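# Avalari Oval Locket in Sterling Silver

Item 2280, from the Kodosico lockets and keepsakes range

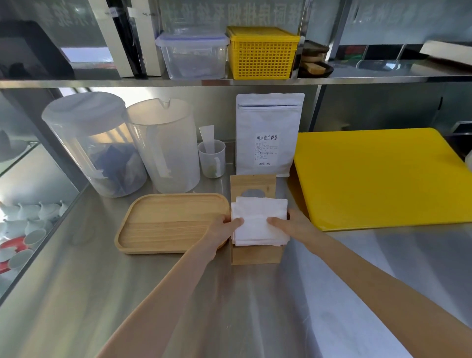
One buyer wrote in November to ask whether it would really stay shut under a thick jumper, having lost the picture out of an older locket twice, and then wrote again after Christmas to say that it had stayed shut through a whole winter of scarves and that her sister now wanted one as well.

We were very glad to get that second letter, as the catch is the part of the Avalari we fussed over longest. A locket is a small door with a hinge on one side and a lip on the other, and if the lip is too shallow it springs open every time you bend down to tie a shoe. Too deep, and you need a butter knife to get into it (please don't use a butter knife). Ours closes with a small click you can feel as much as hear, and there is a little notch on the right-hand edge where a thumbnail fits nicely.

The shape comes from a pattern first cut in 1958 at the Meireles workshop, where they still do our pressing and soldering. It was a plain oval then and it is a plain oval now, with a slightly domed front and a narrow border of leaves that runs all the way round and meets at the top, just under the loop. We did try it with a fuller border, and with a flower in the middle, and for a short while with a tiny stone, but every time we came back to the plain one. It leaves you room for engraving, for one thing, and it goes with whatever else you happen to be wearing.

## The locket itself

The Avalari is made in sterling silver throughout, front, back, hinge and inner rims. Nothing is plated, so there is no top layer to wear through where it rubs against your collar. The leaf border is darkened a little in the low parts so that the pattern shows up, and the domed middle is polished bright. With wear the two will soften towards each other, and we rather like it when they do, but if you prefer it crisp you only need to polish the middle and leave the border be.

Inside there are two oval places for pictures, one on each side, each with a thin removable rim and a clear cover. You'll find a paper template in the box. Lay it over your photograph, draw round it with a sharp pencil and cut just inside the line. Ordinary printer paper works better than thick glossy photo paper, which can be too stout to let the rim sit down properly. If you want to keep a lock of hair or a scrap of ribbon instead of a second picture, leave out the clear cover on that side and you will gain a bit of depth.

## The chain

We supply it on a Stoturetti rope chain, 53 cm long, with a ring clasp large enough to manage with cold fingers. On most people that brings the locket to rest below the collarbone, low enough to lift up and open and look at without taking it off. A good many customers come to us with a chain of their own, often one from a mother or grandmother, and the loop on the locket has been made wide enough to take most of them. If you'd rather have it without our chain, tell us in the order notes and we will take the cost of it off.

Should you want it shorter, we can fit an extra ring part of the way along so that it can be worn at two lengths. There is no charge for this if you ask when ordering. Afterwards we have to charge for the postage both ways, I'm afraid.

## Engraving

There is room on the back for three short lines, or on the front for up to three initials. We engrave by hand in either an upright letter or a sloping one, and the sloping one looks especially well with initials – though do be warned that a sloping I and a sloping J are close cousins. Please type your wording exactly as you want it, with capitals and full stops where you'd like them, and have somebody else read it over before you send it. We copy what we are given, and engraving can't be undone.

Engraved lockets take 12 working days. Plain ones are usually sent out the next working day if your order reaches us before two in the afternoon.

## Looking after it

Silver likes to be worn, and a locket that is worn most days will hardly need cleaning at all. When it does begin to look dull, rub it gently with a soft dry cloth, going along the length of the oval and easing off as you reach the hinge. Please don't dip it, even in the liquids that are sold for silver, and take it off before bathing or swimming. The clear covers keep dust off your pictures, but they won't keep water out, and a damp photograph will stick to the cover and spoil when you try to part them.

If the catch ever feels loose, stop wearing it and send it back to us. It is a small job at the bench and a very easy one to get wrong at home with a pair of pliers. We adjust catches free for as long as you own the locket, whether it was bought for you or handed down, and we don't ask for the receipt.

## In the box

- Avalari oval locket with two rims and two clear covers
- Stoturetti rope chain
- Paper template for cutting pictures
- Soft pouch with a drawstring
- Care card

## Returns

Plain lockets may come back to us within a month if they are unworn and the rims haven't been taken out. Engraved ones can only be returned if there is a fault or if we have made a mistake in the wording, in which case we will make you a fresh one and pay the postage. Chains can be swapped for a different length at any time in that first month, even if the locket has been engraved.

Also available in the same pattern: Avalari round locket, Avalari small oval on a bar brooch.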